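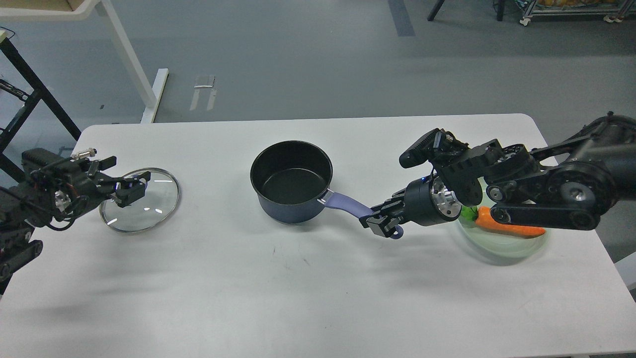 ¿Cuánto cuesta que un robot aprenda a cocinar?

Hola otra vez, curiosas y curiosos de Nomon. Seguro que alguna vez habéis ahorrado para comprar algo que os hacía mucha ilusión: unos patines, un balón, un juego. Primero se mira el precio, luego se abre la hucha y después (¡ay!) uno se acuerda de que los patines piden también casco y rodilleras. Pues con los robots ocurre igual, y hoy os lo queremos contar con calma.

A hacer esa cuenta con tiempo se le llama hacer un presupuesto. Es una lista donde apuntamos lo que necesitamos, lo que vale cada cosa y el dinero que tenemos. En nuestro taller la lleva Syahrul Purba en un cuaderno gordísimo, lleno de flechas y tachones, y en la primera página escribió una pregunta muy grande: «¿Qué queremos que haga el robot?».

Parece una pregunta fácil, pero de ella depende casi todo lo demás. Si solo hay que empujar una caja, puede que baste un brazo. Para una cazuela con tapa nos vienen mejor dos, igual que a vosotros cuando una mano sujeta y la otra destapa.
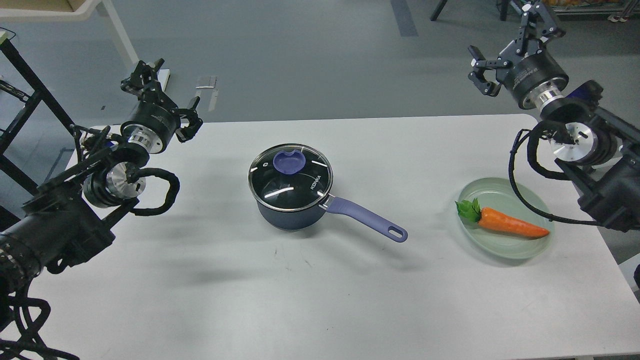

Dos brazos, una cazuela con su tapa y una zanahoria de juguete en el plato.

Y fijaos en que en la lista caben cosas carísimas y cosas muy baratas. Los brazos se llevan la mayor parte del dinero, claro. Después vienen las pinzas, que son como los dedos, las cámaras, los cables y una mesa firme que no baile. Para los utensilios de cocina, la zanahoria incluida, Syahrul apartó 60 euros. ¡Una zanahoria de juguete no se pone pocha y sirve para muchísimos ensayos!

También hay que comparar. Pedimos precio por un juego de pinzas en dos tiendas: Ongart nos pedía 667 euros y Clomutham, 428. ¿Cuál elegiríais? Antes de contestar, pensad en qué más preguntaríais: si traen repuestos, cuánto tardan en llegar, si hay alguien que nos ayude cuando se atasquen. A veces lo barato sale estupendo y a veces hay que comprarlo otra vez.
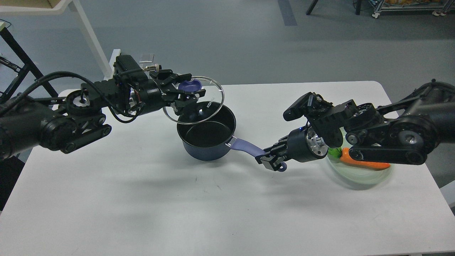 Una pinza sostiene la tapa por el pomo y la otra agarra el mango.

Nipon Thongsuk, que revisa las pinzas, siempre nos pide guardar un rinconcito de la hucha para las piezas que se gastan. Nosotros lo llamamos «el dinero de los sustos», y en casa vuestros mayores seguro que tienen uno parecido para cuando se estropea la lavadora. 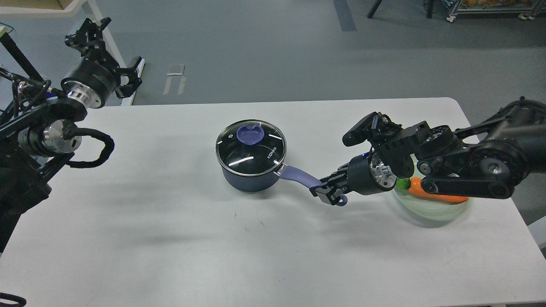 Otra cosa que se planifica es el tiempo. Un robot nuevo necesita días de montaje y muchas horas de práctica, y esas horas también cuestan, porque hay personas trabajando a su lado y máquinas enchufadas. Por eso en el cuaderno hay un calendario: las compras se deciden antes del 17 de julio y los ensayos largos se dejan para octubre.

Ahora os toca a vosotros. Coged una hoja y dibujad un robot que haga una tarea de casa, la que menos os guste. Escribid al lado qué piezas necesita, cuáles compraríais primero y cuáles pueden esperar. Si trabajáis en pareja, uno puede ser la tienda y el otro quien compra, y luego cambiáis.

Palabras para el cuaderno
Presupuesto: lista de lo que queremos y de lo que cuesta.
Pinza: la «mano» con la que el robot agarra.
Repuesto: pieza guardada para cambiar otra que se ha gastado.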